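Setting Up a Shared Drinks Station

Flamholm Residence Services

Staff at Flamholm use the procedure that follows when preparing the drinks table before morning service at 7. Allow 40 minutes.

Step 1. Cover the table

Lay one large sheet of brown paper over the work surface and smooth out any folds. Replace the sheet when it is stained.

Step 2. Place the racks and mugs

Stand the mug racks well apart. Hang clean mugs by the handle, and keep one mug upright on the paper beside the milk.
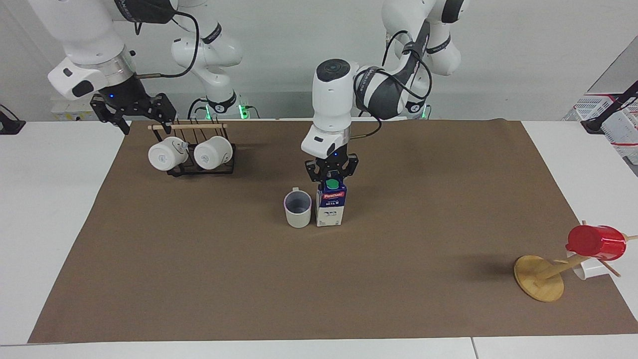
Step 3. Check the milk

Read the date on the carton and close the screw cap firmly. Return opened milk to the refrigerator within 2 hours.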